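The floor in the back room

13/07/2024

I have been meaning to write about the back room for a while. It is the one with the gray floor, past the kitchen, and for the last two years it has been the place where anything without a home gets put down. I put a thing down there meaning to come back for it in the evening, and in June I moved a box and found a phone charger I had replaced in the spring.

So I took three days off and started on it.

The first day went on the shelves, which I won't go into much. Most of what was on them was paper. I kept the house papers and the manuals for things we still own, and the rest went out. Naomi Koech came by in the afternoon to pick up the folding chairs she had lent us and ended up staying to sort screws. She has a system with jam jars. I have copied it and so far I am keeping it up.

The second day was cords. I had not thought of cords as a whole day's work. There was an extension cord running behind the bookcase that went to nothing at all, and another plugged into the first one. I pulled everything out, laid it flat, and wrote on a strip of masking tape what each cord belonged to. If I couldn't say what it belonged to, it went in a shoebox with the date on the lid. Anything still in the shoebox by Christmas goes to the recycling place on Mahmoudi Street, which takes cords and small electrical things for free if you get there before noon.

What I settled on for the power is simple. One strip, on the floor, where I can reach the switch. I tried mounting it under the bench first, with two screws, and I had to get down on my knees each time I wanted to plug something in. My mother-in-law, Pouran Rezaei, watched me do this twice and told me to put it back on the floor. I did. It does mean there are cords on the floor, and they do wander. I bought a pack of Velcro ties for the long ones and have used half of them.

The third day was supposed to be the floor itself. I swept, then mopped, then mopped again because the first bucket of water came up the color of coffee. There are a few marks near the door that won't lift. I tried baking soda and I tried the stuff from the hardware store, and the marks look the same as they did before. I am leaving them.

I had thought about a rug. I even measured for one. But I do a lot of things in that room that need a clear, hard surface – laying parts out, setting something down flat and walking around it – and a rug would get in the way of all of that. What I wanted was an open patch in the middle with nothing stored on it, and everything else pushed to the side. That is the rule now. Things can be on the floor in the middle while they are being used. When they are finished with, they go.

The side is less tidy than the middle. I don't mind this as much as I thought I would. Cardboard boxes are the main problem, as I can't throw out a good box. I flattened most of them and kept 8, in different sizes, standing on end behind the door. The rest are still in use and will stay where they are until they are empty.

Things I spent money on: the Velcro ties, a new mop head, a roll of masking tape, and a second-hand bench from Firouzeh Hashemi, who was clearing out her garage and wanted it gone. It is heavier than it looks. It took two of us and a blanket to slide it down the hall, and there is now a scratch by the bathroom that I will get to.

Still to do: the window latch, the light switch that has to be pressed twice, and the top of the cupboard, which I have not looked at and am not in a hurry to. I also want to move the outlet cover that is sitting loose by the baseboard, once I remember which drawer the right screwdriver went in. It was in a jar, and then I changed the jars.

The middle has stayed open for over a week, apart from whatever is being worked on. I'll write again when the cupboard is done.

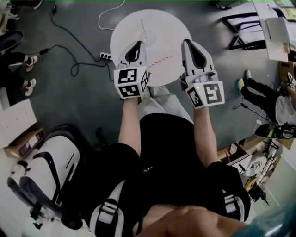

Back room floor, with the white disc down and the power strip beside it.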